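Wikudell Floor Patterns

README for the pattern archive, release 2

Overview

Wikudell is a collection of repeating floor tile layouts stored as plain text grids. Each record gives the smallest block that repeats, the rule for repeating it, and the colors assigned to each cell. The collection covers layouts built from square, rectangular, and hexagonal tiles. It does not cover mosaics with irregular pieces or layouts that use curved cuts.

The current release has 361 records. Of these, 92 were redrawn from paper worksheets kept by the former Hestis showroom. The remainder were drawn directly in the grid format.

Last revised: 19 Apr 2026
Maintainer: Remedios Barrios

Contents of the archive

patterns/ holds one text file per layout
palettes/ holds the color tables
index.csv lists every record with its name, tile shape, and palette
notes/ holds corrections and open questions
LICENSE.txt

Record format

Every pattern file starts with a header of key and value pairs, one per line. A blank line ends the header. The grid follows, one row per line, with a single letter for each cell.

Required keys:

name: short name in lowercase, words joined by hyphens
shape: square, rect, or hex
repeat: shift, mirror, or turn
angle: rotation of the layout relative to the room, in degrees
palette: name of a file in palettes/

Optional keys:

joint: joint width as a fraction of tile width
source: worksheet number, if the layout was redrawn from paper
border: name of a second pattern file used along the walls

A basic checkerboard needs two letters and a two-by-two grid:

name: checker-plain
shape: square
repeat: shift
angle: 0
palette: zapata-cool

AB
BA

Grids may have up to 200 cells on a side. Larger blocks are rejected by the checker script. Most layouts that seem to need a larger block can be written as a smaller one with repeat set to mirror.

Angle and orientation

The angle key turns the whole layout, and the grid itself is always written straight. A value of 45 gives the diagonal lay, in which the rows run corner to corner across the room. Cut tiles along the walls are not recorded. Programs that read the archive have to work out the cuts from the room outline.

The angle describes the lay only. A straight lay drawn from a turned viewpoint also has rows that run diagonally across the picture, and this has caused wrong entries in the past. Check the tile edges against the walls or the edge of the floor before filling in the key.
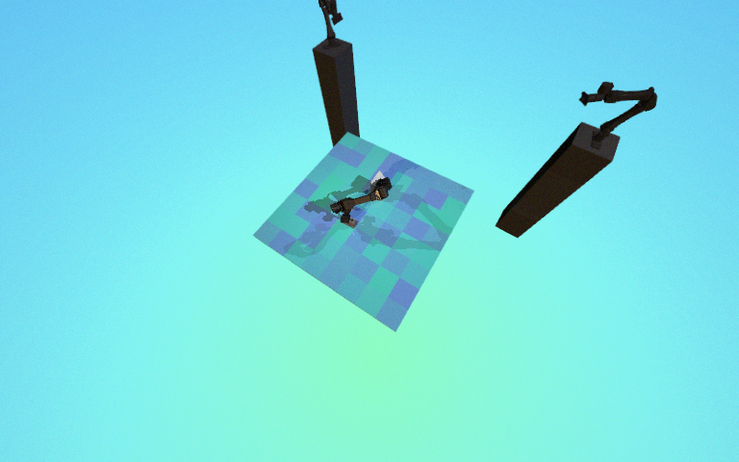

Palettes

A palette file maps letters to color values, one per line. Values are given in hexadecimal. The Zapata palettes were mixed for screen use and have no matching glaze or pigment codes. The Prasix palettes were read from scanned sample cards and should be treated as approximate.

Letters must be assigned in order starting with A. Unused letters are allowed in a palette but not in a grid. When two letters share a color, keep both, as some layouts use the second letter to mark a different finish.

Known problems

Hex layouts with repeat set to turn are drawn one cell too far left by older readers. Set the row offset to zero as a workaround.

Several worksheet redrawings have no joint value. The paper originals did not give one, and no default should be assumed.

Names were changed in January to remove duplicates. The old names are listed in notes/renamed.txt.

Corrections

Send corrections as a plain text patch against a single pattern file. Include the source number if the record has one. Palette changes affect many records and need a separate patch, with the affected names listed in the message.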